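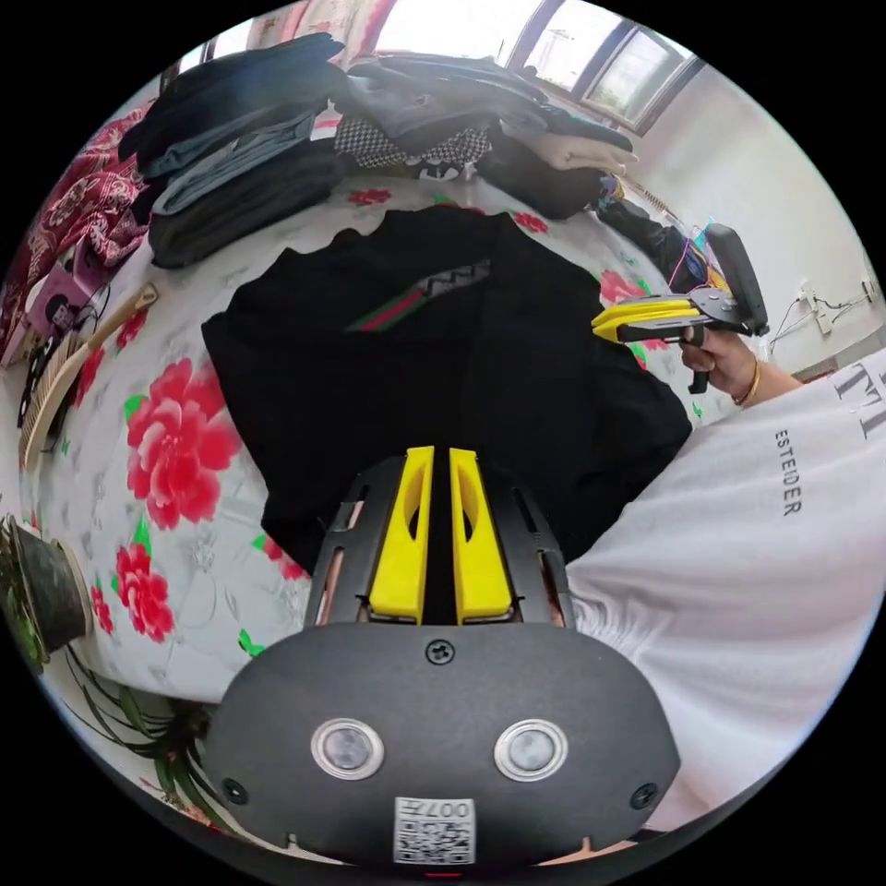 Floarea Enache has run equipment purchasing at Jolletance for four years. Her current budget covers hand-held grippers, the tools that operators use in pairs to record household tasks such as folding and sorting clothes. We spoke to her in the firm's stores about what a set costs, what wears out and what she would order differently.

The first order was small. "We bought 25 pairs from Drolier and one spare pair, and that was the wrong ratio," she says. "A gripper that goes back for repair is away for three weeks. The partner goes on the shelf with it, so you lose both."

Jolletance now treats the pair as the unit of purchase but holds loose spares for either hand. The price per pair, with mounts, cables and a carrying bag, is 842 euros. Enache keeps the camera modules on a separate line. They are replaced on a different cycle from the mechanical parts, and she found that a bundled price hid what was being spent on each.

Fingers are the main consumable. "People budget for the electronics and forget the plastic," she says. "Cloth is gentle on them. Drawer handles and jar lids are not." Her stores record for the last year shows 570 fingers issued, most of them to operators working in kitchens. She buys these from a second supplier, Ledska, after checking that the slot and the screw spacing matched the original drawing. One batch was returned in November with the holes out of line.

Each housing has a label with a code, and the code is what the budget follows. Adel El-Sayed, who looks after the stores system, set it up so that every repair, finger change and firmware update is logged against the housing and never against the operator. "If you log by person you learn who is unlucky," he says. "If you log by tool you learn which one to scrap." The rule at present is that a housing is retired when its repairs pass half the purchase price.

Power was underestimated. Home sessions depend on whatever sockets the room has, and the first kits went out with one charger between two grippers. Operators stopped early or carried on with one hand. Every kit now has two chargers and an extension lead, and the stores keep a box of spare cables. El-Sayed puts the extra cost at less than one repair per kit.

Storage came up as well. The original quotation from Mtshali priced it by the month, with no ceiling. Enache asked for a fixed yearly amount and an agreed price for going over it. Planned recording time for the coming year is 2,086 hours, and she has allowed for up to a tenth more.

Her advice to other buyers concerns timing. She asks for quotations before the task list is final, with prices held for 90 days, and orders fingers and cables on the same day as the grippers. Calibration plates should be on the first order too. Hers arrived a month late.

The next order is for left-hand housings only. El-Sayed has asked for the labels to be printed larger.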